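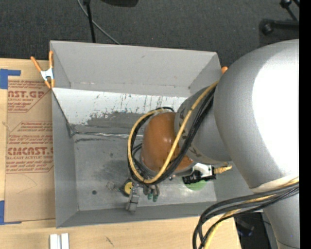 Zubaida Bugti wanted to know why the Merge button sits right beside the Reply button, given that one of them can be taken back and the other can't, and whether anyone at Plavness had ever used the two in a hurry. We had. The button has moved. It now lives in the More menu, and the rest of this section has been rewritten to match.

Merging duplicate tickets in Plostel

Merging takes two or more tickets on the same matter and folds them into one. The customer gets a single reply, your team gets a single thread, and the person who wrote in by email, by web form and again by email with the subject line "HELLO??" gets to feel heard.

To merge tickets you'll need to be on the Mallent plan or above. You'll also need the Agent role with the "Combine tickets" permission, or the Admin role, which has every permission including several we would rather people left alone.

If your mail comes in through Poon, read "Before you start" first. If it doesn't, read it anyway. It's short.

Before you start

Merging changes where future replies go. When a customer answers an email belonging to a ticket that has been merged, Plostel looks up the old ticket, sees that it now points somewhere else, and adds the reply to the surviving ticket. Poon needs to be on version 2 for this to work. On older versions the reply arrives as a brand new ticket, which you will then want to merge, and you can see where that leads.

To check your version:

1. Open Settings and choose Channels.
2. Click the name of your mailbox. Click the name itself; the little envelope next to it is decoration.
3. Look for "Connector" near the foot of the page.
4. If it says anything lower than 2, click Update and leave the page open until the bar has gone.

Note: You can carry on answering tickets while the connector updates. Incoming mail is held and delivered when it finishes. Customers won't notice, although some of them will write in to ask.

Choosing which ticket survives

Every merge has a main ticket and one or more duplicates. The main ticket keeps its number, its subject line, its assignee and its due date. The duplicates keep their numbers too, in a sense, in that searching for one will take you to the main ticket with a grey banner across the top explaining what happened to it.

Plostel suggests the oldest ticket as the main one. This is usually a sound choice. It is a poor choice when the oldest ticket is the one headed "(no subject)" and all the useful detail is in the newest. Pick whichever has the better subject line and the right assignee, and let the rest follow.

Things the main ticket takes from the duplicates:

Messages, in date order
Attachments
Tags, with repeats removed
Anyone copied in (see the caution below)
Internal notes

Things it doesn't take:

Custom field values, unless the field on the main ticket is empty
Satisfaction ratings
Timers

Timers cause the most grumbling, so to be plain: the response clock on the main ticket carries on as it was. You can't get a fresh clock by merging an overdue ticket into a new one. People have tried. If the duplicate is overdue and you choose the newer ticket as the main one, the earlier deadline is kept and the ticket turns red at once.

Merging from inside a ticket

Use this method when you're reading a ticket and begin to feel you've read it before.

1. Open the ticket you want to get rid of.
2. Click More, then Merge into.
3. Type the number of the main ticket, or a few words from its subject line. Plostel lists matching tickets from the same customer first.
4. Click the ticket you want. A side-by-side view opens, with the duplicate on the left and the main ticket on the right.
5. Read both. We can't make you do this step, but we did consider it.
6. If they're the wrong way round, click Swap.
7. Write a merge note if you wish. It can be up to 800 characters long and only your team will see it.
8. Click Merge.

The duplicate closes and you're taken to the main ticket. No email goes to the customer unless you've ticked "Tell the customer", and that box is off to begin with. If you turn it on, have a look at the wording under Settings, Messages, Merge notice. The standard text was written by a developer and is accurate in the way that parking notices are accurate.

Caution: If the tickets come from different email addresses, Plostel shows a yellow warning and asks you to confirm. Please read it. Both addresses will be able to see all replies from then on. Two people can share a surname, a company and a complaint about the same invoice and still not want to be introduced.

Merging from the ticket list

Use this method when one customer has been busy.

1. In the ticket list, filter by customer or type their address in the search box.
2. Tick the tickets you want to combine.
3. Click Combine at the bottom of the list. If it's greyed out, at least one of the tickets is closed or is being edited by someone else.
4. Choose the main ticket from the drop-down.
5. Click Review, then Merge.

You can't merge closed tickets from the list. Reopen them first, or do it from inside the ticket, where Plostel will reopen the closed one for you and then close it again with a faint air of pointlessness.

Note: The Select all box ticks everything your filter has found, including the pages you haven't looked at. Sekar Liem's request for this box to say how many tickets it has just ticked was a good one, and the number now appears next to Combine. If it reads 832 and you were expecting a handful, click Clear and check your filter.

Automatic suggestions

Plostel can look for likely duplicates as they come in and put a small blue marker next to them. It compares the sender, the subject line and the opening of the message. It won't merge anything by itself. An early build did, and we learnt a good deal about how many people write in with the subject "Question".

To turn suggestions on:

1. Open Settings and choose Automation.
2. Switch on "Suggest duplicates".
3. Set how far back Plostel should look. A short window gives fewer suggestions and better ones.
4. Choose whether suggestions appear for everybody or only for admins.
5. Click Save. The page doesn't save itself, unlike every other page in Settings. This is on the list.

To act on a suggestion, click the blue marker and choose Compare. The side-by-side view opens exactly as it does for a manual merge. If the two tickets have nothing to do with each other, choose Not a duplicate, and Plostel will stop suggesting that pair. It may suggest each of them with something else. It means well.

Undoing a merge

You can't, strictly speaking. You can split a ticket, and a split will get you most of the way back if nobody has replied in the meantime.

1. Open the main ticket.
2. Find the first message that belongs elsewhere and click the three dots beside it.
3. Choose Split from here.
4. Tick any other messages that should go with it.
5. Click Create ticket.

The new ticket gets a new number. The old number goes on pointing at the main ticket, so add a note to the main ticket saying where the messages went, ideally before you forget. Anyone who was copied in stays copied in on both tickets until you remove them by hand.

Caution: Splitting doesn't recall email. If you've already sent a reply to both customers, it has been sent, and the remaining steps are diplomatic and outside the scope of this guide.

If something goes wrong

"Merge into" is missing from the More menu. You don't have the "Combine tickets" permission, or your account has moved off Mallent. Ask an admin. If you are the admin, look under Billing.

The main ticket doesn't appear in the search. It may belong to a team whose tickets you can't see. You can only merge tickets you can open.

The messages are in an odd order. Plostel sorts by the time each message was sent, according to the sender's computer. If a customer's clock is wrong, their message will turn up wherever their clock thinks it belongs. You can switch to Sort by received under View.

Replies to the old ticket are still opening new ones. Go back to "Before you start" and check the Poon connector. If it's up to date, send us the numbers of both tickets and leave them unmerged until we've had a look, however much they may be asking for it.

Section last revised 2026-03-24. For closing tickets in bulk, see "Closing, archiving and regret".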